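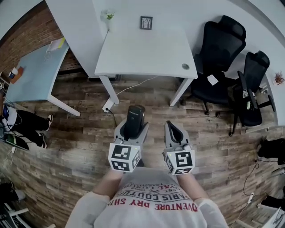
Two hand-held grippers over a plank floor.

Ticket: Weekly picks locking before kickoff
Product: Siston pool manager, hosted
Pool: Ostrowski Survivor, 89 entries
Priority: High
Status: Resolved, monitoring

Reported
Commissioner states that the Monday night game locked 16 minutes before kickoff. Late picks were rejected with code 775, "window closed." Affected entries defaulted to no pick and were marked eliminated on the standings page. Other games that week locked on time.

Log
Checked pool settings. Lock mode is "per game," offset zero. No manual override on the schedule.
Compared kickoff times. The Nuso schedule feed had the correct start. Siston was still holding the earlier time from before the league moved the game.
Forced a feed refresh. Request returned 200, but the stored kickoff did not change.
Cleared the schedule cache and refreshed again. Kickoff updated, countdown on the pick page now correct.
Reviewed the cache rule. Entries for a game are frozen once the first pick for that game is saved – later feed changes are read and then dropped.
Asked commissioner to export the rejected picks. Export was blank in the Jillura theme. Switched to the default theme and the file downloaded. Opened a separate ticket for that.

Fix
Freeze rule now covers team and spread only. Kickoff time stays live until lock. Rejected picks were restored from the submission log with their original timestamps, and standings were recalculated. Any pick stamped after the real kickoff stays rejected.

Commissioner follow-up
Standings look right. Two members still see the old elimination badge on their phones.

Reply
Badge is stored on the device. Sign out, close the app, sign in again. If it remains, send the entry number and app version.

Leaving open through the next Monday game.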